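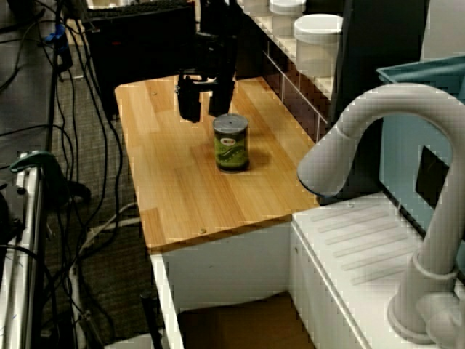 Ivars Grīnberga wrote in to ask whether he can oil a wooden counter that somebody before him may have varnished, and if so, how he'd tell. Good question, and one I got wrong myself the first time round, so let me start there.

Put a few drops of water on the wood, in a spot that gets used a lot, and go make coffee. If the drops are still sitting up like little beads when you come back, there's a film finish on there (varnish, lacquer, whatever they had in the garage) and oil won't get in. It'll lie on top and go tacky, and you'll be peeling your elbows off it for weeks. If the drops have gone flat and left a darker patch, the wood is thirsty and you can go ahead.

Try it in two or three places! My counter in the old Rornwood apartment was sealed at the back and bare as driftwood by the sink, so the drops told me two different stories. I ended up sanding the whole thing, which took a Tuesday I had other plans for.

Sanding before you oil

Start at 120 grit if the surface is just dull, or 80 if there are rings and scratches you can catch a fingernail in. Go with the grain the whole way. I know the little orbital sanders say you can go any direction you like, and mostly you can, but finish by hand along the grain anyway. The swirls you can't see on dry wood jump right out once the oil goes on.

Don't go finer than 240. I once got carried away and polished a board up to 600, and it was gorgeous, like the inside of a shell, and it wouldn't take any oil to speak of. Two coats later it looked exactly the same as before and I'd used up a whole evening on it.

Vacuum, wipe with a barely damp cloth, let it dry overnight. The damp cloth raises the grain a bit and makes it feel furry in the morning. One light pass with the 240 fixes that. 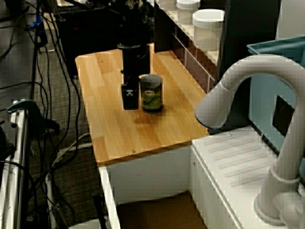

Žydrūnas Vītola says he never bothers with mineral oil at all and goes straight to a hard wax oil, and that his last coat held up for two years with three kids doing homework on it. I believe him. The hard wax oils are tougher, they shrug off a wine glass better, and you don't have to redo them every time the heating comes on.

I still use mineral oil by the stove and on the chopping end, though. It's cheap, it's the stuff from the drugstore, and when I cut a big gouge in the wood I can sand that one spot and dab more on without the patch showing. With a wax oil I always seem to get a shiny island. Maybe I'm heavy-handed.

However you go, thin coats. Pour a puddle the size of a pancake, push it around with an old T-shirt until it looks wet everywhere, wait 20 minutes, then wipe off everything that will come off. And then wipe again. Every sticky counter I've been asked to look at was a counter where somebody skipped the second wipe.

One serious thing before I forget — rags with linseed or any drying oil on them can heat up and catch fire in a heap, all by themselves. Lay them out flat, one layer, outdoors on concrete, until they're stiff, or drop them in a metal can of water with a lid on. Plain mineral oil doesn't do this, but I treat all my rags the same way so I never have to remember which is which.

Rings, burns and black marks

White rings are moisture caught in the finish. A warm iron (no steam) over a folded cotton dish towel, a few seconds at a time, will shift most of them. Lift and look, lift and look. I've had good luck with a dab of mayonnaise left on overnight too, and yes, the kitchen smells like a sandwich.

Black marks are another matter. Those usually come from iron, say a wet cast iron pan or a steel can left standing in a puddle, reacting with the tannin in the wood. Oak is the worst for it. Oxalic acid takes them out; it comes as crystals you mix with warm water, and you want gloves, goggles and an open window. Brush it over the whole board or you'll end up with a pale patch. Rinse it well, a couple of times, let it dry properly, and keep the mask on for any sanding afterward.

Small burns I scrape with a fresh razor blade held almost upright. Deep ones I leave alone. My mother's kitchen had a perfect half-moon by the stove from a skillet, and we'd have missed it if it had gone.

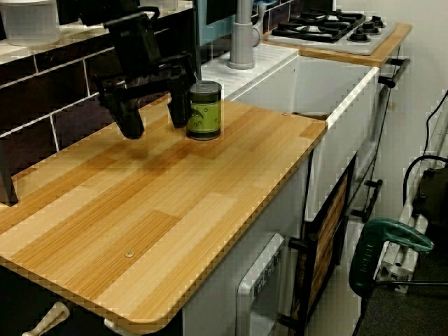
Could you do a bit about the sink edge, another reader asked, as that's where hers has gone gray and soft. It's where they all go! Water creeps under the rim and sits against the end grain, which drinks it like a straw.

Run your finger along the joint and check the caulk. If it's lifting anywhere, pull the whole bead out instead of smearing new stuff over the top. Dry the gap for a full day with a fan on it, give the raw edge as much oil as it'll swallow, leave it to cure for as long as the label says, wipe the joint down with rubbing alcohol and then run a fresh bead of silicone. Masking tape on both sides, one smooth pull with a wet finger, tape off right away while it's still soft.

If the wood is spongy when you press it with a screwdriver, oil won't bring it back, and you'll need to cut that section out and let in a new piece. I've only done that once. September is when I redo my own edges, before the windows stay shut for the winter and the smell has nowhere to go.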